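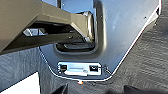 Can I use the Rillthorpe recipe cards in a cookbook of my own?

Go right ahead, as long as you name the collection somewhere in the book and leave the cooks' initials on any recipe you copy word for word.

About the Rillthorpe Recipe Cards

Welcome, and thank you for stopping by! This folder holds typed copies of more than 700 handwritten recipe cards from kitchens in and near Rillthorpe, most of them for baking, pickling and the kind of soup that feeds you until the end of the week. I started typing them up one June when my aunt's card box came to me with its lid held on by a rubber band, and then the neighbors heard about it, and well, the boxes kept coming.

What is in the folder

cards.csv has one row per card, with the title, the ingredients, the method and any notes from the margins.
cooks.csv has initials and the village, nothing more. A few families asked me to leave them out altogether and I was glad to.
measures.txt explains the old measures, including "a coffee cup," which for most of these cooks was a good deal smaller than the mug on your desk.

How the cards were typed

I kept the spelling as I found it, so you will meet "rubarb" and "cinamon" quite often. Where a word was hidden under a butter stain I put a question mark in square brackets and did not guess. Oven heats are given the way the cook gave them, so if she wrote "hot" it says hot. I've tried many of the cakes myself and a hot oven seems to mean something a little different in every house, so please keep an eye on things the first time through.

The 3 cards from the Jõgi box were in Estonian, and I've put the English in its own column next to the original. Corrections to my English there are very welcome (the one for rye bread gave me a terrible time).

Known problems

Some recipes turn up twice under different names. Konau plum cake and Harvest plum cake are the same cake, down to the pinch of cloves, but both families feel strongly about it and both cards are staying.

The canning recipes are kept as family history. Many of the times and methods are old, so please check a current canning guide before you put up a single jar.

Changes in version 2

Added the Fedasura box, which is nearly all cookies.
Fixed the ginger snaps, which had lost their flour.
Split the margin notes into their own column.

Kerstin Hovland
10 January 2023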